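Picking a Wall I Can Live With

I have been thinking about walls since August. Not in a deep way! I mean the wall behind my bathtub, which has been bare cement board for longer than I'd like to admit, and which I look at every single morning while I brush my teeth. My sister has stopped asking about it. My mother has not.

The old tile was pink and small and I kind of loved it, but the grout had gone to crumbs and a few of them popped off in my hand one night when I leaned on the wall to get a pebble out of my sandal. So off it all came. I did the demo myself with a flat bar and a shop vac and a lot of singing, and then I hit the part where you have to choose something new, and I froze.

Why choosing is so hard

When I moved in, I painted the whole place in a weekend. I picked the color off a chip the size of a cracker and never looked back. Paint is forgiving like that. If you hate it you buy another can. Stone and tile are a whole other thing (ask me how I know how much a box of tile weighs), and I got it into my head that whatever I picked, I'd be looking at it until I was old.

I started a folder. Then the folder got a second folder. I had green tile, white tile, long skinny tile, tile shaped like fish scales, one very moody slate thing that looked great in a photo of a hotel and would have made my bathroom look like the inside of a boot. My bathroom has one window and it faces the neighbor's siding. I kept forgetting that.

The real marble daydream

For a while I was set on real marble. I drove out to Zandetti, the stone yard past the rail crossing, and walked up and down the rows of slabs with my hands behind my back like I was in a museum. I fell for one with a gold streak running through it like a river on a map. The man at the desk worked out my tub wall on a pad and slid it over to me: $1,770, and that was before anyone cut it or carried it up my stairs. I said thank you very much and went and sat in the car and ate a granola bar.

Then I read up on keeping marble nice in a wet room, and that cooled me off more than the price did. You seal it. You seal it again. You don't use the vinegar spray, and I use the vinegar spray on everything, I'd use it on the dog if he let me.

Going for the look of it

So, marble effect. I used to be a snob about this! My grandmother had a marble-look counter that fooled no one, with the same gray squiggle every foot or so, and I think that's what I had in my head. The stuff has come a long way. The big panels are what won me over, because a big panel means hardly any grout, and grout is the thing that did me in the last time.

Beige is what I kept coming back to. I know, I know. Everyone is mad at beige. But with my sad little window, pure white goes blue and gray goes to mud, and a warm beige with some movement in it looks like there's a lamp on somewhere. Two large panels next to each other, with a bit of veining, and you could hang anything in front of them and it would look fine.

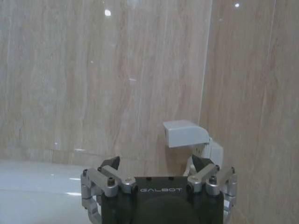
What I bought in the end

I went with a panel from Melnychuk in a color called Zarura, and no, I don't know what a Zarura is either. It's a soft sandy beige with cloudy veins, not too busy. They had a sample they let me take home for a $30 deposit, and I would tell anyone on earth to do this. I leaned it against the tub and lived with it. I looked at it at seven in the morning with no coffee in me. I looked at it at night with the vanity light on, and with the vanity light off and just the hall light coming in. I splashed it. I put my towels next to it and found out that my towels are ugly, so that's a whole other project.

The panels came to $339 with the trim and the adhesive, which after the stone yard felt like finding money in a coat.

A few things I wish I'd known going in:

Get the sample as big as they'll let you have it. With a pattern like this a little square tells you nothing. Mine could have been a beige square with a smudge.

Look at the panels side by side before you glue anything. I laid both of mine on the living room floor and walked around them in my socks, flipping one end for end until the veins stopped looking like they were running into each other.

Check your corners. None of mine are square. I had measured the width at the bottom, and the wall is wider at the top, and I only caught it while I was standing in the tub with a pencil behind my ear and the saw already plugged in. I used a lot of language.

Buy the good caulk gun. The cheap one drips after you let go of the trigger, and I was finding dots of caulk on the floor for days.

Where things stand now

Both panels are up. I still owe myself a bead of caulk along the tub, and I haven't picked a towel bar, and there's a hole over the faucet that I cut a hair too big and will be covering with the widest trim plate I can find. Clikirach has one that might do it, but they only have it in brass and my faucet is chrome, so now I'm looking at faucets. This is how it gets you!

My mother came over and stood in the doorway for a while and said it looked like a nice dentist's office. From her that's pretty warm. I've decided to take it as a yes, and I've got my eye on some rust-colored towels to rough it up a little. If you have a favorite brand that doesn't shed all over everything in the first ten washes, please tell me in the comments, I've been burned before.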